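Three weeks with the Vota pair, and what I'd tell you before you spend the money

I should have known from the box. It came as one box, with a sticker saying 2 of 3, and for the better part of an evening I believed the other two were late. They weren't. There is only the one. Vota prints its stickers by the roll, apparently, and the roll only says the one thing.

For anyone who missed the last post: the Vota is a two-arm tabletop kit, sold here through Prondadbridge, aimed at clubs and small labs who want to do fiddly two-handed work and can't afford the grown-up version. Ours cost $1,636 on the early-buyer price, before freight, and I won't be discussing freight. You get the arms, the grippers, a bag of fasteners, a licence for the Khunthong control software and a manual whose author had clearly met the kit once, at a party.

Assembly took a weekend and most of my good humour. The arms themselves go together well. The joints are firm, the covers line up, and the cable loops have enough slack that you can swing the wrist right round without hearing anything expensive. The brackets are another matter. The camera brackets in our kit had slots a whisker too tight for the screws supplied, so I spent a happy hour with a needle file and the radio on. Budget for a needle file.

Then there's Khunthong. It installs without a fuss, finds both arms, and greets you with a calibration wizard in a shade of mauve I've come to dread. The wizard wants each arm moved through a set of poses by hand. If you're slow it times out, and if you're quick it accuses you of being quick. Once you're through, though, it remembers everything, even after some goose (me) pulls the plug at the wall before shutting down.

So, the work. The supplied demo is stacking foam blocks, and foam blocks are the participation ribbon of manipulation. I gave that one evening and moved on to wallets and cards, which I reckon is a fair test of any gripper. A wallet flexes. A card is thin, slippery and perfectly happy to lie flat on a table until you retire.
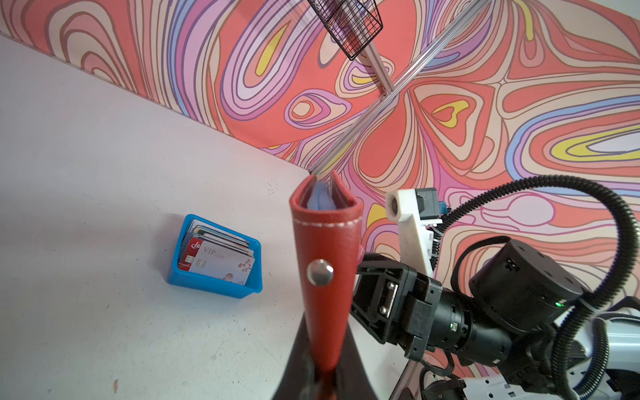

Stinico Makers' Shed, Robotics Group

The wallet is the easier half. Get the fingers low on the leather and squeeze gently, and the Vota will hold it upright with real composure. Squeeze a bit harder and it folds in on itself like a taco. The force setting goes from 1 to 100, and as far as I can work out everything interesting happens between 2 and 3. Past that you might as well be using pliers. I've asked Prondadbridge whether a finer scale is coming and got a cheerful reply about how much they value feedback.

Cards are where I lost my evenings. Standing on edge in a tray they're manageable: you come straight down, pinch, lift, and with a bit of practice you bring up one card instead of several. Flat on a bare tabletop they're hopeless. The stock fingertips are too chunky to get under an edge, and watching a gripper shove a card slowly toward the far side of a table does something to a person. The softer tips help, but they're an extra, and by the time I found that out my wallet was feeling rather like the test article.

Working the two arms together is what you're paying for, and it's good. There's a little lag when you drive both at once, enough that my first goes looked like two strangers trying to fold a fitted sheet. I stopped noticing after a couple of sessions. The wrist cameras are better than I'd expected at this price, with decent colour and a wide enough view to see what the other arm is up to. They don't love glare, so a shiny clasp under a bright lamp will give you a nice white blob. Move the lamp.

Noise: a low whirr, quieter than our fridge. Heat: the big joint at the shoulder gets toasty after an hour, and the manual says this is normal in a tone I found defensive. Support: email only, friendly, and asleep when you're awake.

Would I buy it again? Yeah, I would, grumbling. For a club that already owns screwdrivers and has a high tolerance for mauve, it's a lot of kit for the money. For a classroom I'd hold off until the brackets are sorted and the softer tips come in the box as standard.

The file for my reprinted camera bracket is in the downloads folder, with the slots opened up. Use the second version. The first one is a coaster.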